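Drernesberg open house, notes before I forget

Got to Drernesberg late, parking was full, walked up from the bus stop with Lakshmi Varma. She'd already been once in the spring and knew which door. I did not know which door. October, cold enough for gloves, wore none.

Sign-in at the front. Paper badge, free coffee, a map that folded the wrong way. Badge number 285. The woman at the desk said they'd printed 700 maps and were running low. I took two anyway, sorry.

First stop was the Nisitz hall on the ground floor. Housewares mostly. Long shelves of bins and lids, drawer inserts, those stacking trays everybody buys in January. You could pick things up, which I like. Lakshmi tested every lid for ten minutes. Her rule: if it takes two hands to get the lid off, it goes back on the shelf. Fair enough. I have a cupboard full of two-hand lids at home.

Short talk there on sorting a desk. Speaker was Elikem Aryee, quick talker, good. Main point was to pull everything out first and only then pick the box. I always do it the other way around, buy the box and then go looking for stuff to put in it. He also said clear beats colored for anything you use less than once a week. Wrote that on my hand. Pen ran out halfway thru "colored."

Upstairs next. Work tables along the window side, small everyday stuff on them. Cups, markers, storage boxes. 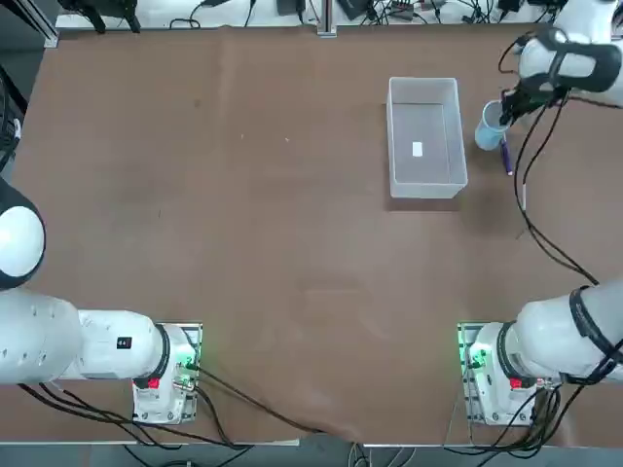 2 min left to read

Liked the table up there best of anything, plain matte brown top, a bit scuffed, looks used. The box is the kind I was after, clear, rectangular, open on top. Just a small white card in it. Light blue plastic cup, see-through enough that it catches the light. Purple marker with a white tip. I want that cup for my desk, pens at home are currently in a soup can.

Asked where the boxes come from and got sent to the Murthy counter at the far end. Line of people. Order sheet on a clipboard, item 1301 is the clear one, no lid. Lid is seperate. Of course it is. Didn't order, wanted to measure my shelf first. Lakshmi had measured hers before leaving the house and ordered four.

Lunch in the courtyard. Lentil soup, bread, ate standing up. Soup was better than it needed to be. Benches all taken by a school group with matching hats.

After lunch the Zirnberg room, which is really a long hallway with a door on it. Old catalogs in glass cases, 190 of them according to the card on the wall. Kitchen stuff, office stuff, a whole page of letter trays. Could have stayed an hour. Had fifteen minutes. Lights are dim in there, bring your reading glasses if you use them.

Missed the afternoon talk on closets, it was full by the time we got upstairs again. Elikem was at the door and said he'd be giving the same one in the spring. Lakshmi put her name down. I said maybe.

Practical bits: bus runs every half hour till six. Coat rack by the side entrance is emptier than the one in front. Coffee is gone by two. Cash only at the soup table, card everywhere else. Bring a tape measure, and measure the shelf before you leave the house, depth too. Mine came out an inch too shallow for the 1301 so now I'm looking at the next size down.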